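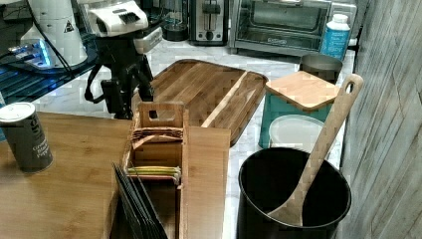 Gripper and kitchen worktop, Troda demonstration area

Troda seeks participants for its robot open day in April. We need 26 adults to watch a kitchen handling demonstration and complete a written form. No technical knowledge is required.

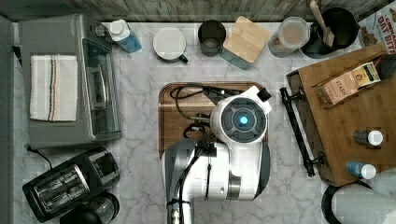 Each visit lasts two hours, starting at 10 am, in groups of no more than 7. Travel costs are refunded on production of a receipt. Apply in writing to Trygve Wallin, Room 236, Holmgren building, quoting reference 400.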